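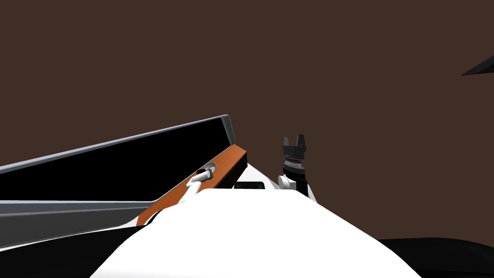
Can robots do household chores yet?

A few of them, in a few homes, with a person nearby. Vacuuming is mostly solved, mopping is getting there, and nearly everything that needs hands is still being worked on. Opening a cabinet, putting something in it and closing it again is a fair picture of where the field stands: machines manage it some of the time, and the times they don't are the interesting part.

About Stendance

Stendance is a small testing company in Memetbridge. We take the jobs people do without thinking (closing a drawer, racking a bin of parts, getting a lid off something) and find out how well a machine does them today. We don't build robots and we don't sell them. People who do build them send us their control software, we run it through our chores, and we write up what happened in words a shop manager or a parent of three can read.

We love this work! A robot that finally gets its fingers onto a knob after a week of missing it will bring the whole office over to one screen.

How we started

Tumaini Kirui spent years on the floor at Cadgate, a fittings warehouse across the river, where the arms could stack cartons all night and then stop dead at a cupboard door. She started keeping a notebook of the jobs that still went to people. By the time she left, the notebook had 128 jobs in it, and that list is still the one we work from. Some have been merged and a couple have been rewritten so often she doesn't recognize them, but the numbering is hers. Job 1 is "get the tape out of the drawer."

We opened in June with two desks and a borrowed meeting room. We have our own rooms now, upstairs from the bike shop, and a much bigger power bill.

What we test

Most of our runs happen in simulation first. It's cheaper, nothing gets dented, and we can move the furniture a hair to the left and try the same thing again before lunch. Cabinets and drawers come up more than anything else on the list, on the household side and the shop-floor side both, so that's where we've put the most hours.

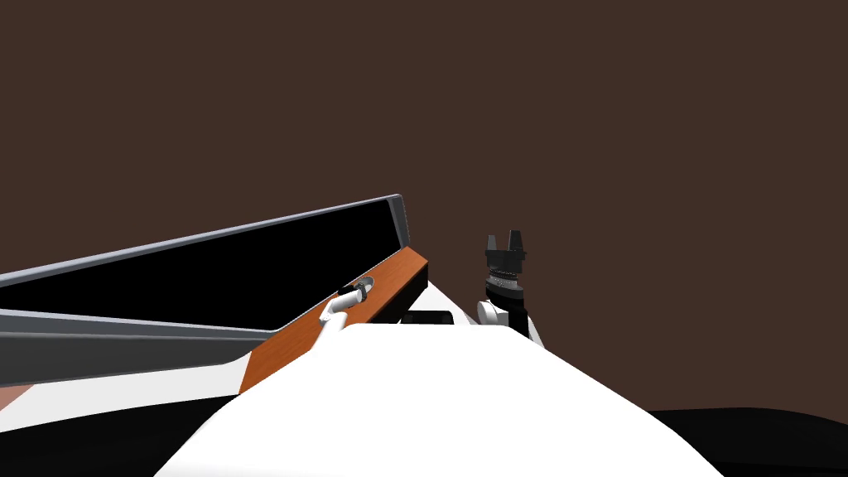
Two arms at the cabinet, with the right-hand gripper open.

A cabinet asks for a lot. The arm has to reach the handle without knocking into the front, get a grip on something small, and then move the way the hinge or the slide wants it to move. People feel that through their fingers and adjust. A lot of robot software is still guessing, and it tends to pull straight when it should be swinging wide. Two-armed robots have an extra choice to make, which hand to use and what to do with the other one in the meantime, and we've seen some very creative answers.

Across our cabinet and drawer jobs we have logged 3925 simulated runs. In 721 of them the machine finished the whole job, start to end, with no help and no reset. We think that's exciting. We also wouldn't want it putting away our glasses.
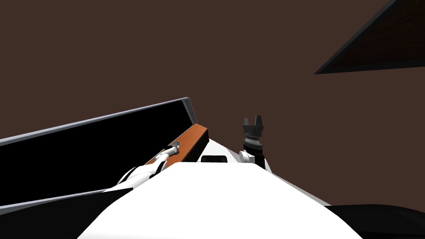
Left gripper at the cabinet knob. The right one is empty.

How we score

A run counts as finished only if the job is done the way you'd want it done at home. A drawer left half open is a miss. So is a door that opens because the arm leaned on it. We do keep notes on partial runs, and those notes are what our clients ask for most, because "reached the handle, slipped off twice" tells an engineer a great deal more than a zero does.

Everyone on staff does each chore by hand before we test it. It's slower than it sounds. You learn quickly how much of opening a cupboard is done with your hip.

What we think so far

Shop floors will get there before kitchens. The handles are all the same, the lights stay on, and the furniture doesn't wander. Kitchens have sticky doors and toddlers. Tumaini is more hopeful about kitchens than the rest of us and has a standing argument with James at the front desk over which will come first, a robot that can empty a dishwasher or one that can fold a fitted sheet. James says dishwasher. We have no fitted sheet on the list yet, but we take suggestions.

A good simulated run doesn't promise a good real one, either. Friction is the big one. Wood swells, screws loosen, and a knob that was easy on screen turns out to spin in place. Our reports always say which kind of run a result came from.

Work with us

If you make robot software and want it tried on something ordinary, write to us through the contact form and tell us which chores you care about. Schools and libraries in Memetbridge can book a talk at no charge. We bring the list and a drawer to practice on.

Page last updated 13 Feb 2025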